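Dressing table range goes on show in Telelville

Engebretsen has added a white dressing table with an oval mirror to its bedroom furniture floor in Telelville. The table has carved details, a small drawer with a round knob and a mirror frame decorated with roses and scrollwork.
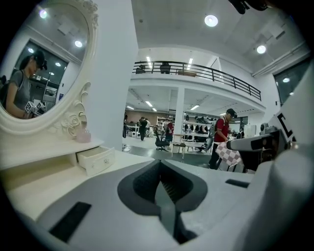
Deliveries start in March. The table ships in two cartons – base and mirror – with a combined weight of 27 kg. Assembly takes six bolts, according to product manager Francine Lachance. Spare knobs can be ordered under part number 1068.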